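4.2 Setting Up the Beverage Service Task

This section applies to the Revaner two-arm service kit with Hunosum task software. Allow 50 minutes for first-time set-up.

1. Cover the worktable with a plain matte surface and secure the edges.

2. Place the bottle holder, cup rack and tray within reach of the arms.
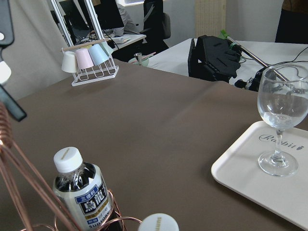

3. Select Objects > Register and record each item from the wrist camera. Store at least 2 views per item.

Note: Thin wire and clear glass return weak depth data. Set Edge Filter to 100 for these items.

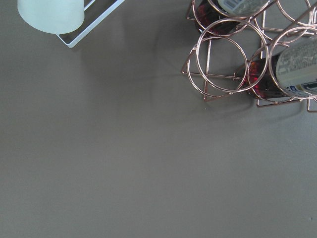 4. Save the object list before leaving the Register screen. Unsaved entries are lost when the arm is disabled.

5. Set out the ice bowl and scoop.

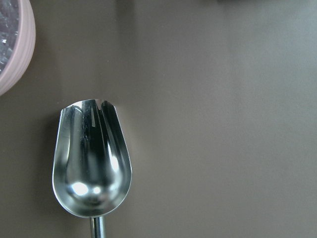
Figure 4-3. Ice scoop and pink ice bowl, wrist camera view.

6. Enter the scoop as a Tool – the Object type has no grip axis.

CAUTION: Keep meltwater away from the arm bases and cables.

7. Clear hands from the table and start Dry Run at low speed. Keep the emergency stop within reach.
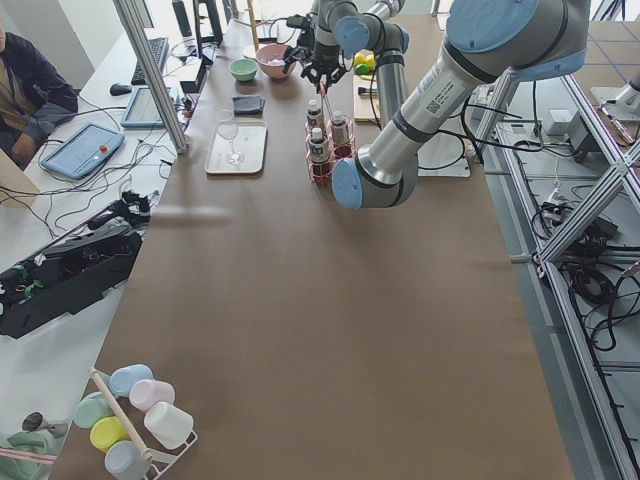 8. If Dry Run ends with code 2000, repeat step 3 for the item shown on the controller.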